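June 2022

Woke before the alarm again and lay there listening to the rain, which has been going since supper last night and shows no sign of being tired of itself. I had meant to walk to the allotment first thing, but I made a second pot of coffee instead and sat down with Grandpa's letters, and that was the morning gone!

I'm up to the Plesholm years now. He was there from October right through to the spring thaw, lodging over the chandler's shop, and his handwriting gets smaller and smaller as the paper runs out (my grandmother's letters back do the opposite, great looping things, four or five words to a line). He writes a lot about food. There's a whole page on a pea soup he didn't care for, and then, squeezed up the margin, one line to say that the boat had lost its mast and he was fine. I read that one out loud to the cat.

What I can't settle is the business of Skositberg. He talks about going up there "with Hopkin" as if she'd know exactly who Hopkin was, and perhaps she did, but I've been through both shoeboxes and there isn't another word about him. I wondered if it might be a dog. Mother says no, Grandpa never had a dog in his life, but then Mother also said he never lived in Plesholm, so I'm taking it with a grain of salt.

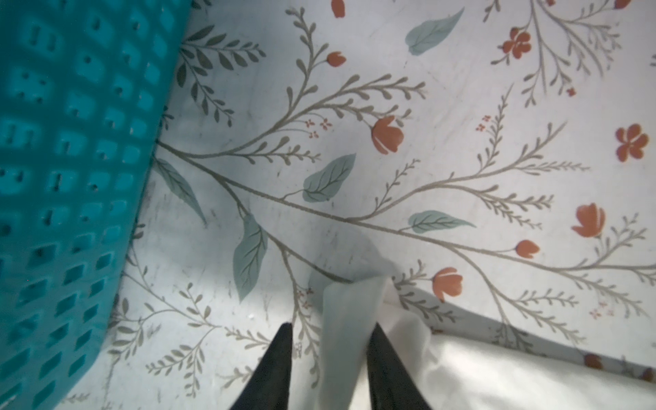 Nuria Gashaw called after lunch, and we talked for the better part of an hour, mostly about her knees and her son's wedding. She's offered to read over the typed copy when I have something fit to show. I said yes before I could get shy about it. She did the same for her own family a few years back and says the trick is to type everything exactly as written, spelling mistakes and all, and leave the tidying for later - I've been tidying as I go, so I suppose I'll have to start the first 3 letters over. Oh well. They were the short ones.

The rain let up a little before five and I got down to the allotment after all, in the big boots. The beans are up the poles and the slugs have had most of the lettuce. Picked a bowl of strawberries, ate half of them on the way home, and had the rest with cream while I looked for Skositberg in the old atlas. It's there, very small, up a river I'd never heard of, with the page fold going right across it.

Must ask Mother about the Kanus cousins on Sunday. One of them might remember a Hopkin.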